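Comparing two grippers in simulation: wrist camera view obstructed
Posted Jul 28, 2018

Vistholm
Our laboratory is evaluating the Starnura and Flolonier grippers on a simulated tabletop task. Over 370 trials per gripper, the Starnura linkage occupies much of the wrist view. Is it preferable to move the camera or to change the gripper model?

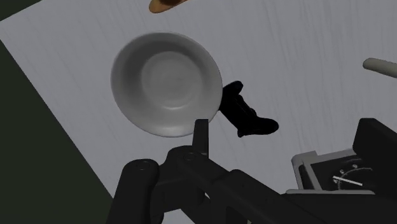
Simulated wrist view, with the gripper finger close to the rim of the bowl.

Illia Hutsuliak
I would recommend leaving the gripper model unaltered. Raise the camera mount in increments of 3 mm and repeat the same trials at each height. Both grippers must be tested with an identical camera offset, otherwise the results cannot be compared. Please also record the colour settings. Dark objects beside dark linkages are difficult to segment.

Dimitrov
We used a fixed overhead camera and had no further trouble. Which controller are you running?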